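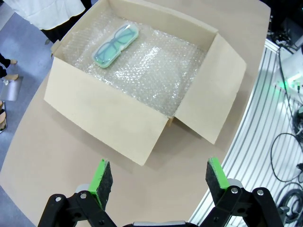

**Clenitside, 24/09/2026**

I have a cupboard under the stairs that is mostly boxes. Boxes inside boxes, a carrier bag of bubble wrap, a biscuit tin full of those little paper slips that say "returns made easy". My sister calls it the museum. I call it being ready, and I'd like to stick up for it, because I think we've all got a bit odd about sending things back.

Last month I bought a pair of shoes from Brivau. They pinched. Twenty years ago I'd have taken them back to the shop on Saturday, had a chat, moaned about the parking and come home with a size up. This time I had to log in, pick a reason from a list (none of them was "they pinch"), print a label I had no printer for, and walk to a locker outside the petrol station, which was full. So I walked home again! With the shoes!

And plenty of people never make that second trip. They shove the thing in a drawer and call it a lesson. I asked 26 people at work whether they had something at home they'd meant to send back and hadn't, and you should have heard the groaning. One had a lamp from before she was married.

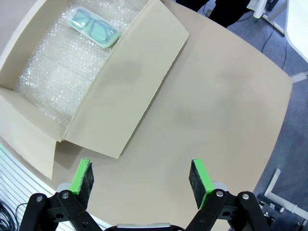 *Glasses case on bubble wrap, lid shut.*

Now, I'm not against posting things. I love posting things. A parcel from a friend is one of the last proper treats going, and I'll happily spend an evening with the tape and the scissors making sure a jug gets to Arellano in one piece. What I can't stand is how the shops have made buying so smooth and left returning as a sort of obstacle course. Jistel gives you up to 68 days, which sounds generous until you notice how easy it is to let 68 days slide by. A week would get me off the sofa. Two months just means it moves from the hall to the landing to the spare room and then it lives there.

My husband says I should simply buy less, and he's right, which is annoying. But he also owns a bread maker in its original packaging, so I take it with a pinch of salt. 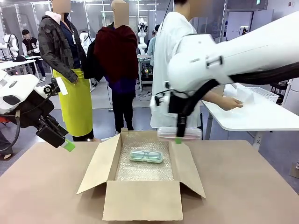

**Clenitside Swap & Mend Club**

What I'd like is dull, really. A counter, with a person behind it, open on a Saturday morning, where you can hand over anything from any shop and they deal with it. No label, no list of reasons. I'd pay £2 a go and not grumble. We did try something like it at the club in August, just a table and a roll of labels, and people were so relieved to put their bags down that half of them stayed for a cup of tea and went home with somebody else's casserole dish.

I know someone will write in to say the lockers are wonderful and they've never had a problem. Good for you, I mean it, and please tell me which one you use. Mine was full again on Tuesday, and the shoes are back under the stairs, in their box, in another box.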